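Trivia Lists Need Dates

Lists of surprising facts are reference works, whether their authors like it or not. People quote them at dinner and in school papers. They should be held to the lowest standard of a reference work: a reader must be able to tell when a claim was last true.

Most lists fail this test. A link marked "source" proves only that a page existed at some point. Laws change and records fall. An entry about a parking rule in Hollenstein was copied to 41 sites after the town repealed the rule. Corina Lanz traced the copies in March and found that every one pointed to the same dead link.

1. The source is a weak signal

A source answers the question of who said it. It does not say whether the claim still holds. Of 400 legal entries in the Prulell collection, 35 gave the year of the law they cited. The rest used the present tense and left it there.

Rozália Barta argues that dates would make lists dull, and that readers want the claim and nothing else. I disagree. A year takes four characters. The entry "it is illegal to whistle after dark in Drurton" loses nothing when the year of the bylaw follows it — and a reader can then look it up.

2. Corrections should stay in place

Editors tend to delete a false entry and renumber the list. This hides the error from the people who already repeated it. A struck entry with a short note does more good. Dumisani Adams has kept his list this way for years, and it is still easy to read.
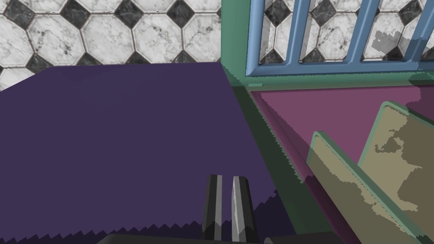
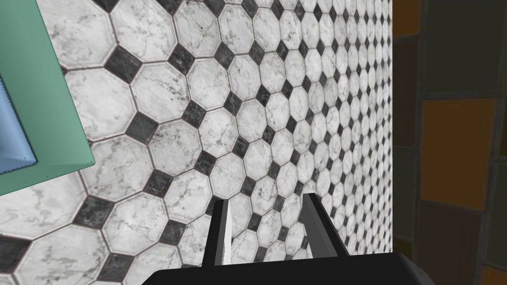 3. What a good entry contains

The claim, in one sentence. The place it applies to. The year it was checked. A link to the text of the law or the record itself, with a second link if the first is a news story. Entries that cannot meet this should go on a separate page marked unconfirmed.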